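Handout 4: Waiting as a Cost

Read this before the seminar. Last year's group read it during the seminar, and you could tell.

We begin with the oldest complaint in the service trades: the queue. A queue is what you get when people arrive unevenly and the thing they want is handed out evenly. You don't need too many customers to get one. A counter that can serve 30 people an hour, with 26 people arriving per hour, has capacity to spare on paper, and on paper is where it stays. The 26 do not space themselves out politely. They come off the same bus.

Most of you will want to fix this by adding a second counter. Hold that thought until Handout 6, where we find out what the second counter does between buses.

Three terms to know:

Arrival rate. How often people turn up.
Service rate. How fast you can deal with them when you are busy.
Utilization. The first divided by the second. Managers like this number high. Customers have never asked for it to be high.

Our running case is Kitska, a tea room in Eltthorpe with one counter, one kettle and a menu longer than it needs to be.
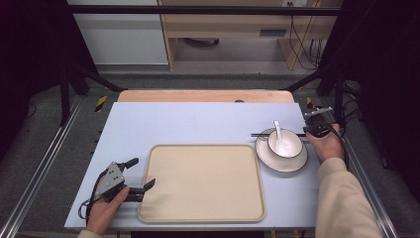
Fig. 4.1. Tray, cup and saucer.

The Kitska owners kept a log through May and recorded 894 orders. The log is in the course folder. Before you average anything, look at the shape of it. The morning is nearly flat. Then comes a hump at lunch, which the owners described in the margin as "normal," and a second one in the late afternoon, which they described with a word I have removed.

If you average across the whole day, the tea room has no problem at all. This is the first trap of the unit, and 38 percent of last year's essays walked into it carrying a bar chart. An average hour is an hour in which nobody was ever thirsty. 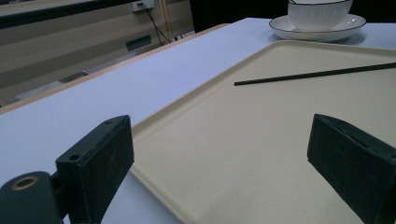

Department of Business and Service Studies

Now, what does a wait cost? The easy part is the person who leaves. You lose the price of a pot of tea and possibly a scone. The hard part is the person who stays, gets served, says thank you, and goes to Sanna across the road from then on. Kitska's log has no column for that person. Most logs don't.

There is also the question of how long a wait feels. Some rules of thumb, which you may argue with in your essays:

Waiting with nothing to do feels longer than waiting with a menu.
Waiting before you have ordered feels longer than waiting after.
Watching somebody who came in later get served first feels like the fall of civilization.

The last of these explains why a single line feeding several counters is usually put up with better than several lines, even when the single line looks alarming from the door.

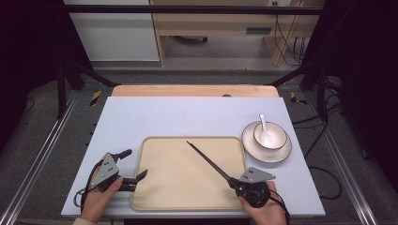 Variation in the work itself

So far we have blamed the customers. It is time to blame the menu. Two orders that cost the same can take very different amounts of work. A pot of black tea is quick. The Kitska "Afternoon Selection" involves a choice of bread, a choice of filling, and a conversation about the filling.

When service times vary a lot, queues grow faster than you would expect, even if the average service time never moves. One slow order at the wrong moment delays every person behind it, and the quick orders that follow can't give that time back.

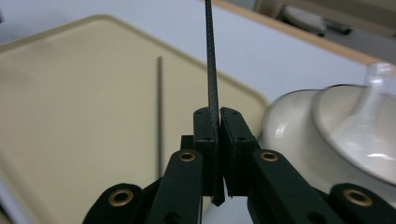

There are only a few ways out. You can shorten the menu, and upset the regulars. You can split quick orders from slow ones, and upset everybody else. Or you can take orders ahead of time, as Kitska tried with a booking system from Gikgate. Bookings smoothed the lunch hump and did nothing for the people off the bus, who hadn't booked because they hadn't known they wanted tea.

For the seminar, bring:

One page on a queue you stood in this week. Say what was varying, the arrivals or the work.
Your reading of the Kitska log, lunch hours only.
A pencil. The printer queue will be covered in Handout 5, once I have got this one out of it.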